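The Breakfast Bread Notes
A small data set of home bakes, README and data card 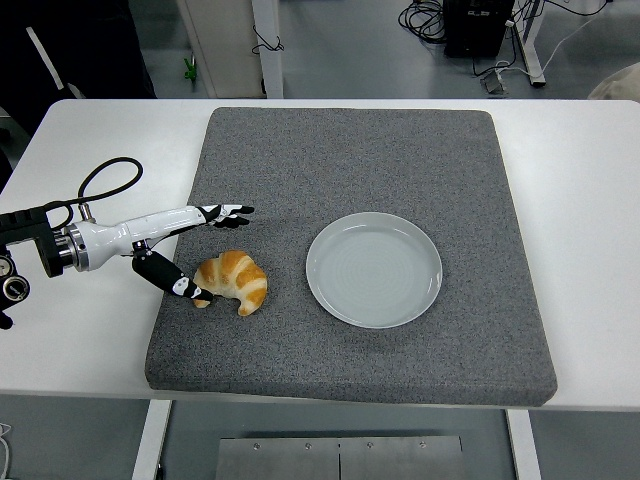
Croissant and plate.

Hi! I'm Karabo, and I've been writing down what I bake for a long time now, first on the backs of envelopes and later in a spreadsheet that got out of hand. What you've downloaded is the cleaned-up version of that spreadsheet. It covers breakfast breads made in ordinary home kitchens: croissants, brioche, cinnamon rolls, milk bread, a few kinds of bagel, and a long tail of things I filed under "other" because I ran out of patience.

It's plain text and it's free to use. If you only want the files, skip down to "What's in the folder." If you want to know why the proofing column is such a mess, keep reading.

Where it came from

I used to trade dough notes by email with Fiachra Phelan, who bakes in a damp kitchen on the coast and could never get the same rise I got with the same recipe. We started writing down room temperature, then flour, then how long the butter had been out, and after a while we had enough rows that it seemed silly to keep them to ourselves. Sarmīte Raudsepp joined with all her rye and milk bread notes, and Thirumalai Marar sent over two winters of brioche in one go (in a notebook, by mail, which I typed up over a very long weekend).

So there are four of us in here, and our habits show. Fiachra weighs everything. I weigh flour and butter and then get lazy about salt. Sarmīte tastes things properly and writes full sentences about it. Thirumalai never once forgot to note the oven temperature, and I wish I could say the same!

What's in the folder

bakes.csv — the main table, one row per bake. There are 2,045 rows.

recipes.csv — the base recipes the bakes point back to. A recipe keeps its number even if somebody changed the water a bit. If the change was big enough that we argued about it, it got a new number.

tasting.csv — free-text tasting notes, 567 of them. Plenty of bakes have no note at all, and a few have two because two people were eating.

flours.csv — short entries for the flours we used, with protein where the bag told us. Two mills show up again and again, Vikier and Clandier. Both are small, and both have changed their bags at least once since we started, so check the notes column before you lean on the protein number.

CHANGES.txt — what I fixed and when.

Columns in bakes.csv

bake_id: a plain number. Gaps are rows I deleted as duplicates. I didn't renumber, and I'm not going to.

baker: initials. KK is me, FP is Fiachra, SR is Sarmīte, TM is Thirumalai.

recipe_id: matches recipes.csv. Blank means the baker made it up on the day.

kind: croissant, brioche, roll, milk bread, bagel, other.

flour_id: matches flours.csv. If two flours went in, the bigger share wins and the second one is in the notes.

hydration: water as a percent of flour, by weight. Milk is counted as water, which I know is wrong. Eggs aren't counted at all. A value of 100 in this column is real in a handful of "other" rows (very wet flatbread things) and a typing slip in the rest, so look at the notes if you see one.

room_c: kitchen temperature in Celsius. Fiachra and Thirumalai used a proper thermometer. Mine was whatever the wall thermostat said, and it sits in the hallway.

proof_min: final proof, in minutes. See below, please.

oven_c and bake_min: oven setting and minutes in the oven. These are settings and not measured heat, so two ovens at the same number can behave very differently.

rise: a score from 1 to 5, given by the baker after cutting one open.

notes: anything else. Some of it is about the weather.

About the proofing column

Ok, so. Fiachra starts the clock when the shaped dough goes onto the tray. I start it when I put the tray somewhere warm, and sometimes there's a gap between those two because I've gone to answer the door. Sarmīte often proofs overnight in the fridge and wrote down only the time on the counter afterward. Thirumalai did both, in separate columns, and I squashed them together before I understood what he'd done.

I've since pulled his numbers apart again from the notebook. For everybody else the best I could do was add a flag, proof_kind, with the values counter, warm, fridge, and unknown. If you're comparing proofing times across bakers, please filter on that flag first. If you don't, you'll find that overnight croissants rise beautifully in 35 minutes, and you'll be very pleased with yourself for an afternoon. Ask me how I know!

The croissant rows

Croissants get a bit more detail than the rest since that's what most people write to me about. Each one has three extra columns: butter_pct (butter for folding, as a share of the dough weight), folds (written the way bakers say it, so "3 single" or "1 double 1 single"), and rest_min (time in the fridge between folds, added together).

A couple of things I've noticed from my own rows, for whatever they're worth. My better ones nearly all came from cold mornings. Once the kitchen warms up the butter starts to smear, and after that I'm just making an odd brioche. I also seem to rate my croissants lower than I rate anything else, so don't read too much into the gap between my croissant scores and my bagel scores. I think I'm simply kinder to bagels.

The July rows are thin. All four of us bake less in hot weather, and two of us give up on folded dough completely for a month or so. Anything seasonal you try to pull out of this will have a hole in it there.

How the scores were given

There was no training and no shared chart. We tried swapping pictures of cut-open loaves early on so that a 3 would mean the same thing to everyone, and it lasted a few weeks. Sarmīte is the toughest. She gave out very few fives, and every one of them has a paragraph to go with it in tasting.csv. Those are worth reading even if you don't care about the numbers — she's good on crust.

If you need the scores to line up between bakers, I'd center them per baker and leave it there. Fotis Margaritis did something fancier for his own project and told me it made roughly no difference, but he was kind enough to send back a list of rows where the recipe number and the kind didn't match. All of those are fixed now.

What I'd use it for

Teaching, mostly. It's small enough to open in any spreadsheet and messy enough to be good practice. People have used it to learn joins, to practice cleaning up text, and to make charts of hydration against rise. There's a little sheet called Demo in the folder with a few of those charts already set up, so you can poke at them and break them.

I wouldn't use it to say anything serious about flour brands. The mills aren't evenly spread across the bakers, so any difference you find between Vikier and Clandier is at least partly a difference between Fiachra's kitchen and mine. I wouldn't use it for nutrition either. There's nothing on portion size, and we didn't record fillings in any steady way (look for "almond" in the notes and you'll see what I mean).

Known problems

Salt is missing from a lot of my rows.

Some bagel rows have the boil time typed into bake_min. I've fixed the ones that were obviously wrong, and there may be more.

Sarkar is listed as a flour in a few of the early rows. It's the name of the shop where I bought it. I never found out who milled it, so the protein is blank.

Sarmīte's notes were written in Latvian to begin with and she translated them herself. Where she left a word alone, she meant to.

Dates are stored as week numbers. We agreed on this so that the file doesn't show when each of us was home.

License and credit

Use it, change it, pass it along, put it in your class. Please keep this file with it and name the four bakers if you publish something. If you sell something made from it, drop us a line first, mainly because Fiachra would like to know.

Getting in touch

Corrections are very welcome. Send the bake_id, what's wrong, and what you think it should say. I go through them in batches, usually while something is in the oven, so it can take a while before you hear back. New bakes are welcome too, as long as they come with flour weight, oven setting, and which kind of proof you mean.

Last updated February 9, 2021. That round fixed the recipe mismatches, split Thirumalai's proofing times, and took out a batch of brioche I had somehow entered twice.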